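# Storage boxes with the yellow lids

We keep a shelf of latching plastic boxes for the small parts, cords and craft supplies that used to live in drawers. The boxes came from Sketley, the shelf units from Meinecke. This page shows one of the boxes with its lid on and off, along with notes for anyone deciding whether the same kind would suit them. The full inventory is on the Enis list, where this box is number 64.

## Lid on

The lid is mustard yellow with rounded corners, and the base is white. The latch on the front is dark navy and folds down over the edge of the lid.

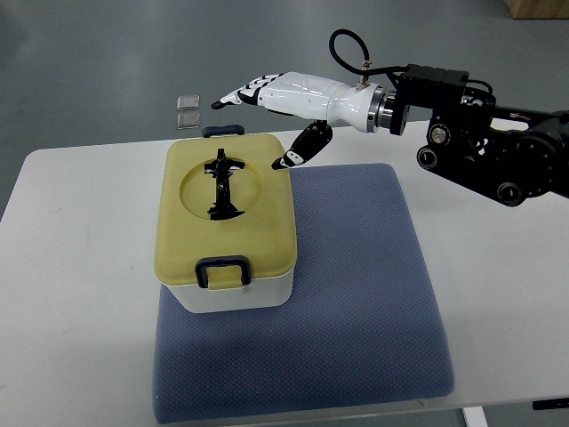
*Box 64, latched, on the blue-gray cushion.*

I put a cushion or a folded towel under a box when I open it. The tables are white and show every scuff, and plastic slides on them. Something with a little texture keeps the box in one place while the latches are worked.

Labels go on the short side, facing out. We tried them on top first, but once boxes are stacked you can't read anything except the one at the top of the pile. Plain masking tape and a marker have held up better than the printed labels we bought from Cudano, which curled at the corners over the summer.
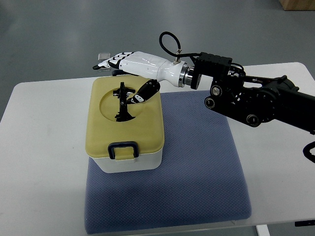

Stacking was the main reason for moving everything out of the drawers. A unit holds 23 boxes if the tall ones go on the bottom shelf, and the rest sit two high along the wall. Heavy things such as screws and clamps stay below waist level. The round recess in the lid takes a little getting used to, because small items left on top of a box tend to end up in it. I check there first when a washer goes missing. Dust collects in it too, so the lids get a wipe with a damp cloth on Wednesday when the shelves are done.

## Lid coming off

Undo the latches before lifting. If one is still caught, the lid bends at that end and the box comes up with it, and whatever is inside gets mixed together. With a full box I keep one hand on the base. Beads, pins and anything else that rolls should be in a bag inside the box anyway. 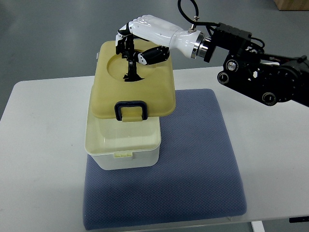
Once the lid is free, set it down flat beside the box with the top facing up. Leaning it against the wall or the shelf leg works for a minute, then it slides to the floor. If several boxes are open at one time, keep each lid next to its own base. Ours were bought in two batches and the lids from one batch are tight on the bases from the other.

## Open and empty

Emptied boxes get washed with dish soap and left open overnight before anything goes back in. Cord and fabric are the two things that suffer if a box is closed up damp. The base is translucent, with a clip tab at the front and another at the back, and the lid fits on the mat next to it.

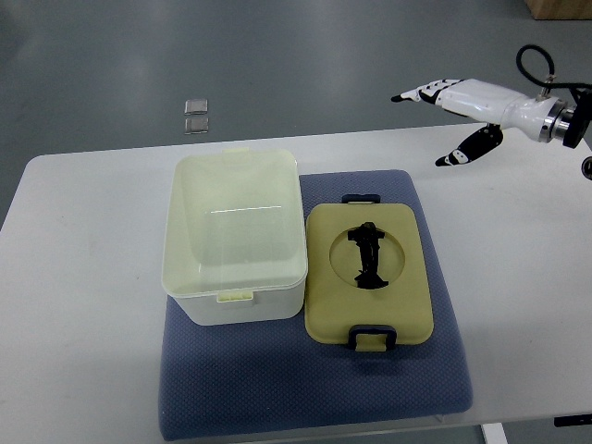

## Numbers for reordering

- Box with lid: Sketley item 3456
- Shelf unit: Meinecke item 2956
- Labels: masking tape, any brand
- New boxes are entered on the Enis list before they go on the shelf
- Cracked lids go in the bin by the door, and the base is kept for sorting trays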